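Workshop notebook, Ituvdale kitchen
Tuesday, September 23, 2025

Good day today! I came in meaning to spend an hour on the table setup and stayed the whole afternoon, so these notes are long. Read the holder part at least, it affects everyone who cooks here.

Utensil holder first. The old arrangement was the drawer by the sink, and you all know how that went: chopsticks at the bottom, tongs jammed crosswise, someone rattling the drawer while the garlic burns. For the shared suppers I want everything upright, in one container, in the middle of the table where both sides can reach it. I tried it today and I love it. You see the handle you want and you pull it out.

Things I learned while loading it:

Line it with paper. Without a liner the thin stuff slides down the side and the ends get grubby. With a liner you lift the paper out, throw it away, put in a fresh piece. I cut 12 liners from the Stollotov roll and left them on the shelf in the hall closet. They crease a little at the corners, no harm done.

Heavy things go in first. Tongs lean, whatever you do, so give them a side and let them lean there. Chopsticks go in after and they stay up nicely against the tongs. I had it the other way around at first and the chopsticks ended up splayed like a bad haircut.

Don't overfill. I started with everything we own in there and it was hopeless, you pull one and three come with it. Took half out, much better. The spare chopsticks (we still have most of the pack of 200, so please stop buying more) are back in the closet.

Handles up, always, including the tongs.

Tablecloth: the gray and white grid one with the stars is on. I went back and forth with the plain Nullisitz cloth, which lies flatter, but the grid is so handy for lining up place settings that I'm keeping it. Also it's cheerful! The pink stars make me smile every time I walk in. It does want ironing before November, the fold down the middle has come back. Test wipe with soy sauce: came off with a damp cloth after 15 minutes, left a faint mark on one of the white squares. After that I gave it a second go with dish soap and can't find the spot anymore.

Stove side. Wok on the stove, lidded pot next to it, and I think we should leave it that way between sessions, because putting the wok away just means somebody digs it out again with everything else on top of it. Rice cooker stays on the counter. I ran a full batch of the Lei short grain with a bit less water than the packet says and it was the best rice we've had out of that machine. Fluffy, hardly anything stuck. Writing it down so I don't lose it: rinse three times, soak, then water to just under the line. Still want to try it with the long soak.

The splatter guard hanging on the tile is a small triumph. It used to live behind the refrigerator and was never there when the oil started spitting.

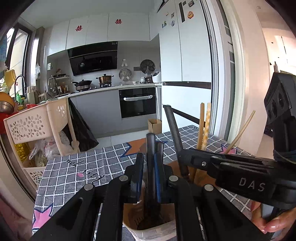
Holder on the table with tongs and chopsticks in, stove wall behind. Red double-happiness cutouts still up on the cabinets.

About those cutouts: I vote we keep them. They've held up well over the stove and the kitchen looks bare without them. If the corners start to lift, a dab of rice paste does it, tape leaves a shine on the doors.

Still to do:
-- box on the floor by the oven, find it a home before someone kicks it
-- hang up the plastic bag of bags somewhere other than that corner, or use them up
-- wash the bowls by the window, then sort out which ones belong to this kitchen
-- 100 paper napkins, plain white, for the next supper
-- second holder for the far end of the table? Depends how many come. A straight-sided one would be best, the flared kind tips when you put tongs in.
-- label for the chopstick shelf

Next time I'd like to try the holder with spoons in it too. My guess is they'll want their own, since the bowls of the spoons take up all the room if anyone puts them in upside down. I'll bring the two from home and we can see.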